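Clallport in two nights - is the food worth the ferry?

14 replies · 3 shares

saltbush_kel
We've got two nights in Clallport at the end of the month and I can't work out whether to eat in town or drive out to the wineries. Most of what I've found online is old. Budget is about $300 for the two of us, not counting the motel. We don't drink much but we like a proper breakfast. Any current advice would be good.

ferrycrumbs
Eat in town. The winery restaurants put their prices up in September and dropped the lunch menu to a set one. Deák on the harbour road is still the best dinner, small room, dumplings and a cabbage thing I'd order twice. Book it before you book the ferry.

norm_de_plume
Disagree on Deák. We went last month and waited 40 minutes between courses with a booking. Food was fine, but I wouldn't build a trip on it. Prundovus does a better dinner and you can park out the front.

ferrycrumbs
Prundovus is a pub with nice plates. The parking I'll give you.

norm_de_plume
It's a pub with a kitchen that gets the food out while it's hot.

tidewater77
Both are okay. For breakfast go to Evoment, the bakery behind the post office. Opens at 5 for the boat crews, and the cheese scrolls are usually gone by mid-morning. Cash is quicker, the card machine there is slow. Coffee is strong and a bit bitter, which I like and my wife doesn't.

Buy extra and take it out to the point for lunch. There are benches along the path but no shop and no tap, so bring your own water. The wind comes up after midday.

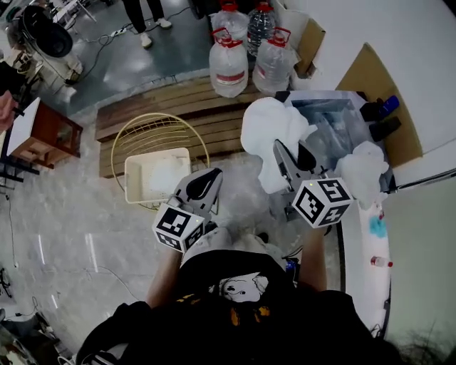 White tray in the wire basket, on the wooden bench.

The walk is flat as far as the lookout, then there are steps. If you've got crook knees, turn around at the lookout, the view is much the same.

saltbush_kel
Thanks, that's useful. Is Evoment open every day? And is there anything for someone who can't have gluten?

tidewater77
Closed Mondays last I knew. For gluten free they do an almond slice and not a lot else. Prundovus has more marked on the menu.

greyheron
Just reading through. I live 2 streets from the harbour and I'd say skip the wineries unless you want the drive. The road is being resurfaced and there's a stop-go near the bridge. Deák is slow when it's full and good when it isn't, so take the early sitting.

ferrycrumbs
Early sitting is right. I've never waited long at that one.

norm_de_plume
Fair enough, ours was the late one. Still think it's dear for the serve size.

saltbush_kel
Okay, I've booked the early sitting at Deák for the first night and we'll do Prundovus on the second. Scrolls both mornings. Does the fish co-op sell to the public or only wholesale?

greyheron
To the public, side door, mornings only. Bring an esky - they charge for ice.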